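**Vustberg Ellow simulator, two-arm package: 3 out of 5**

I bought this package to test stop rules before I let a real arm move near people. In general I am satisfied, but one fault is serious. When a joint goes over its limit, the program writes error 917 and the arm should stop at once. In my tests it continued for 24 steps more.

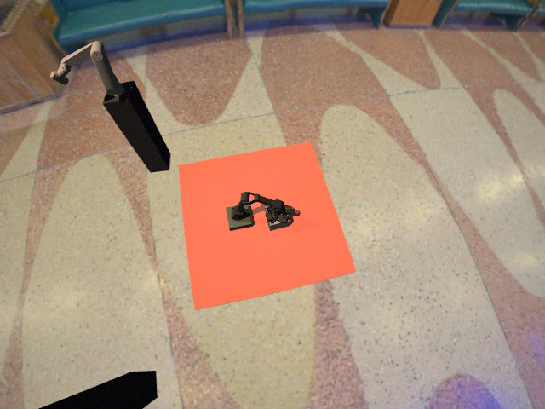

I repeated the test 10 times with the same settings and the result did not change. After a restart the error was also missing from the log, so a colleague would not know that something happened. Support at Vustberg answered on Tuesday and promised a correction.

Until it comes, please do not trust this stop for any safety decision.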